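Baretti Arm Build: Your Questions

I get a lot of the same emails about the arm I'm putting together at the Morodley shared workshop, so I finally sat down on a Monday and answered them in one place. If yours isn't covered, leave a comment and I'll add it!

What is Baretti, exactly?
It's a tabletop robot arm, six joints, mostly printed parts. I named it after a sandwich shop (long gone, sadly). The job I'm building it for is picking up a drink and pouring it without soaking my keyboard.

What has it cost so far?
$1,295, and that includes two motors I fried in June by wiring them backwards. Please check your polarity. The printed parts took 351 hours on a printer that was never fast to begin with.

Why are you practicing with bottles and cups?
They're cheap, I always have some, and they're much meaner than wooden blocks. Clear plastic gives my depth camera fits. It looks right through the bottle and reports the wall behind it, so the arm wants to reach way too far.
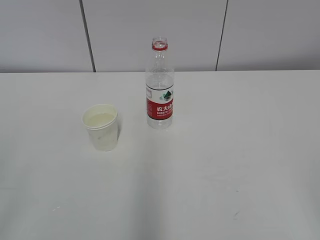 Paper cups are a different headache. Squeeze a little too hard and the rim folds, too soft and it slides out of the fingers. I ended up capping the grip current in software, and Fouzia Orakzai talked me into gluing strips of silicone on the fingertips, which helped more than a week of tuning did.

Can I see the code?
Yep, the repo is called Skirnisent. Fair warning, the calibration script is 755 lines long and I only understand the top half of it. Lihua Xia wrote the rest and she's very patient with questions.

How long does calibration take?
Eight minutes if nobody bumps the table. I do mine before breakfast when the shop is quiet.

Will you sell kits?
Not planning on it, sorry! The parts list is in the repo and you can order or print everything on it. I still have to redo the wrist joint, because it droops when the arm is stretched all the way out.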